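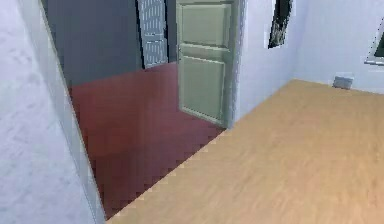
Moving Into the Older Flats: What We Learned This Winter

By Fares Saliba

Dear members and neighbours,

In the last newsletter I promised to write something longer about moving house. Many of you have asked for it, and the end of the winter is when most of our leases in Oditbridge finish, so I hope it comes at a useful time.

I have now moved four times in this country. The first time I did almost everything wrong. I signed the condition report in the car park, without reading it, while the agent was looking at her watch. When I left that flat, I was asked to pay for a burn mark on the kitchen bench which was already there on my first day. I had no paper to prove it. I paid. It was not a very large amount, but at that time it was my food money for the month.

So my first advice is about this report. Take it home. Read every line, also the boring ones. If the report says "good" and you see a scratch, write "scratch" and write where it is. You do not need beautiful English for this. My neighbour wrote "door is not closing happy" and the agent understood it very well. Keep a signed copy for yourself, and send a second copy to your own email, so that it has a date.

My second advice is about measuring. Our members living in the Dadon Street buildings know that these flats have narrow entries, and the stairs turn two times before the first landing. A couch can be the right size for the lounge room and still stay on the footpath. Measure the entry, the stairs and the inside doors before you accept furniture from anyone, even when it is free. Write the numbers on a card and keep it in your wallet. I carried mine for the whole of April and used it in three different second-hand shops.

The fridge deserves its own paragraph.
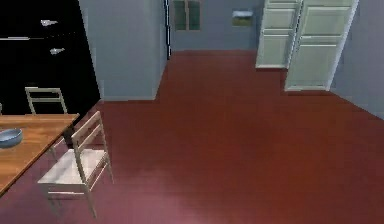
A black fridge in the room, beside a pale wall.

Most rentals in our area come without one, and people who arrive from overseas are often surprised by this. Please ask before you sign. If you must buy, measure the space for it and leave a gap at the sides and behind for the air. Look also at which side the door opens, because some doors can be changed to the other side and some cannot. When the fridge has been lying down in a van, stand it up and wait some hours before you put the plug in. The time is normally written in the instruction book, and the seller may still have it.

My own fridge came from the Hourani warehouse on the ring road. I paid $119 for it, and delivery to the ground floor was $53 more. For upstairs they ask extra, and they ask it at the door, when you are already tired. Better to agree on the full price by phone and write down the name of the person you spoke to.

Some words about electricity and gas. You should call the company a few days before the move. Last winter a family in our group spent two nights without heating, with a small baby, for the reason that each person thought the other person had called. Now they have a list on the wall, and they laugh about it, but in those two nights it was not funny.

For the bond, please remember that it must be lodged properly and you should receive a notice. If no notice comes, ask in writing. Do not be shy. I was shy for many years and it has cost me more than any removalist.

The Urnska Neighbour Centre is again lending its moving kit, with two trolleys, blankets, straps and 70 folding boxes. You can borrow it for one weekend. There is no charge, but the boxes must come back flat and without tape, please. The neighbours' fund, which helps with van hire for people in difficulty, stands now at $1,177, and I thank everyone who put something in the tin.

If you have a van and a free morning, or if you can read a lease together with a person who has less English, we would like very much to hear from you. Leave your name at the front desk and mention the moving group. Requests for the kit should reach us by Sep 8, 2025, as the list is made on that evening.

In the next issue I will write about garden plots, and about the question of the hose.

With warm regards,
Fares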